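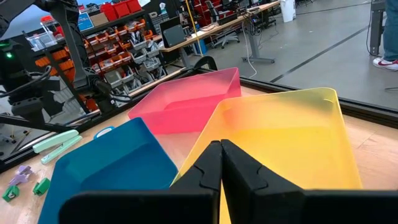 Ustlow Colour Words

A small, friendly dataset of the everyday names people give to colours when they are left to answer however they like.

Version 1.2, last updated December 23, 2020
Maintained by Celeste Fonseca and Lourenço Sampaio

What's in it

Ustlow Colour Words holds 3,000 answers to a single question: "What would you call this?" Each answer goes with one of 40 printed cards, each a single flat colour with no name on it. We asked 43 people, most of them twice, and wrote down exactly what they said, including the sighs, the "hang ons" and the arguments with themselves.

There are 429 different colour names once spelling has been tidied up, and we love nearly all of them. Some are the plain words you would expect (blue, green, sort of brown). Others are wonderful: "school jumper", "inside of a melon but not a good melon", "my nan's bathroom", "the second-best felt tip". If you have ever spent an evening disagreeing with somebody over whether a cushion is green or blue, this dataset is for you!

It isn't big. A large survey will tell you far more about how a whole country uses its words. What we can offer is the whole answer, hesitations included, together with a second go from most of the same people on another day, and we've found that second go the most interesting part by a long way.

Files

answers.csv
One row per answer. Start with this one.

cards.csv
One row per card, with its number, a measured colour value and the printing batch.

people.csv
One row per person. Age band, first language, whether they do any painting, sewing or decorating, and whether they told us about any colour vision difference. No names.

tidy_words.csv
Our spelling and plural fixes, so that "grey-ish", "greyish" and "grayish" can be counted together. The original spelling is always kept in answers.csv.

notes.txt
Things we scribbled down as we went. Messy, but worth a read.

All the tables are plain comma-separated text in UTF-8. There are commas inside some of the answers (people do go on), so please use a proper CSV reader and don't split the lines by hand.

Columns in answers.csv

answer_id
A number. Gaps are fine, they are practice rows we took out.

card
The card number, matching cards.csv.

person
A made-up code, matching people.csv.

sitting
1 or 2.

said
Everything the person said, typed as heard.

name
The part we took to be the colour name. Lower case, nothing else changed.

tidy
The name after the fixes in tidy_words.csv.

light
window or lamp. See the section on lighting, please!

changed_mind
yes if the person gave one name and then replaced it. The name column always has the last one they settled on.

How the answers were collected

Everything happened in and near Ustlow, mostly in kitchens and once in a very patient launderette. The first sittings were spread over a good part of the year, and the second sittings were all in October. Each person sat at a table with a sheet of mid-grey card in front of them. We put down one colour card at a time, in a shuffled order, and waited.

The steps were always the same:

1. Clear everything colourful off the table. A red mug next to an orange card makes the orange look tired, and people notice.

2. Let the person look at the grey sheet for a little while before the first card. We chatted about the weather, usually.

3. Put the first card down, ask the question once, and say nothing else. This is much harder than it sounds. Lourenço is a natural at it and Celeste had to hold a biscuit.

4. Write down everything, then take the card away before bringing out the next. 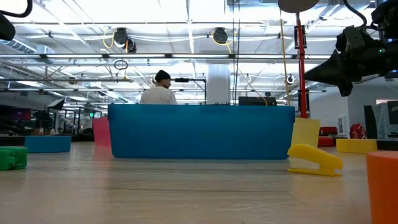
5. Take a break halfway. By then people have usually started using their own earlier answers as a ruler ("like the other one, but sadder"), and a cup of tea helps a bit. Answers of that sort are kept, and you can find them by searching the said column for "like the".

6. At the end, ask whether any card was annoying. We didn't plan this question, we just kept asking it, and the replies ended up in notes.txt. The turquoise ones win easily.

Nobody was given a list of words to choose from. We tried that in the practice round and it flattened everything. People who had happily said "swimming baths" a minute earlier went quiet and picked "light blue".

The cards

The cards were printed by Solanki, a small print shop who put up with a lot of fussing from us and deserve a big thank you. They ran the cards in two batches. The second batch of yellows came out a touch warmer than the first, and we only spotted it when we laid them side by side on a bright morning. Both sets are measured in cards.csv, and the batch column tells you which is which. If you are comparing yellows between sittings, check it first.

We chose the colours by hand, and we didn't spread them evenly. There are extra cards in the places where people tend to disagree: blue running into green, pink running into red, yellow running into orange, and the muddy patch where brown, olive and mustard all meet. There are fewer purples than there should be. Sorry, purple.

The cards are matt. That matters more than we first thought. Shiny and see-through things get their colour names in a different way, as the next section gets into.

Objects and colour names

A card is a poor stand-in for a thing you can pick up. Ask what colour a flat card is and you get one kind of answer, then ask the same about a plastic tub and the answer starts to wobble — people name the rim, then the inside, then whatever is showing through. Pink over yellow might be called pink, orange, peach, or "well, both". We find this completely fascinating and it is the main thing we want to look at next.
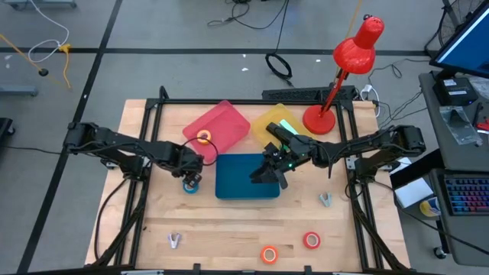

Blue tape and a pink-red bin on a wooden workbench.

Borderline pairs such as pink and red are where the extra detail in the said column earns its keep. Plenty of people will say "pinky red" for one card and "reddy pink" for its neighbour and be perfectly clear in their minds that these are different. We have left both exactly as they are. Please don't merge them without looking at which cards they belong to, as the order of the two words seems to carry real information. The second word is often the family and the first is the nudge, though a few people do it the other way round with great confidence.

Lighting

We wanted window light for every sitting and didn't manage it. Winter afternoons are short, people have jobs, and one kitchen looked out on to a brick wall. So the light column tells you whether a sitting was done by a window or under a lamp.

Lamp sittings shift the blues and greens the most. Creams and pale yellows also get called "white" more readily. If you only want the cleanest rows, keep window and drop the rest. If you want something closer to how people really see their own things at home, keep the lot and treat light as part of the story.

Things we'd love you to try

Look at how often people agree with their own earlier selves. For the middle of a colour family they nearly always do. Near the borders it falls apart in a charming way, and the same person will defend both answers.

Compare painters and sewers with everybody else. We expected more words from them, and we got them, but we also got much longer pauses.

Make a map of the food words. Mustard, salmon, plum, custard, avocado, prawn. They don't cover the colour range evenly at all. Blue gets next to nothing, and people reach for water, sky and uniforms.

See what "ish" does. It turns up all over the place and it doesn't always mean "less". Quite a few people use it to be polite to the card.

Teach with it! It is small enough to open in a spreadsheet and odd enough to keep a class awake.

Known problems

The group is small and local. Please don't use this to say how English speakers in general name colours.

The said column was typed by two people with different habits. Celeste writes down "um" and Lourenço mostly doesn't, so counting hesitations will tell you more about us than about anybody else.

A handful of people did only the first sitting. They are still in answers.csv, and you can leave them out by keeping only codes that have a row with sitting equal to 2.

Some names come from places or shops that mean a lot locally and very little elsewhere. "Kivov green" is the colour of the old Kivov bakery van, and it came up often enough that we treat it as a proper colour name. It is darker than you're picturing.

Version 1.0 had two of the olive cards swapped. This was fixed in 1.1. If your copy has no batch column, it is too old, so please fetch a new one.

Loading it

There is a little helper called Dindach in the tools folder. It reads the tables, joins them up, and can draw a strip for any word showing every card that word was used for. Typing

dindach strip "salmon"

is a very nice way to lose an afternoon. It needs nothing beyond a normal Python install. You don't have to use it, and any spreadsheet or stats program will open the files perfectly well.

To get the tidied names only:

dindach words --tidy

And to see a single person's answers across both sittings, side by side:

dindach person P07 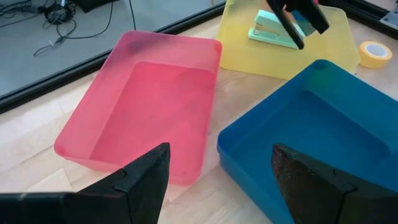 Privacy

Everyone who took part agreed to have their answers shared, and saw their own rows before the first release. We removed names of family members, pets and one former headteacher from the said column, and put a word in square brackets in their place. "My nan's bathroom" stayed in, as the nan in question gave it her blessing.

If you took part and would like your rows taken out, send us a message and they'll be gone from the next version.

Licence and credit

You may use, copy and change the data for any purpose, as long as you say where it came from. Something like this is fine:

Fonseca, C. and Sampaio, L. Ustlow Colour Words, version 1.2.

The Dindach helper is free to use on the same terms.

Joining in

Corrections are very welcome, above all to tidy_words.csv, where we've had to make some brave guesses. Is "tealy" the same as "teal-ish"? We said yes and we're still not sure. Open an issue with the answer_id and tell us what you'd do.

We'd also be thrilled to hear from anybody who would like to run the same cards in another language. Solanki still has the print files, and Celeste can send the measuring notes along with a spare grey sheet.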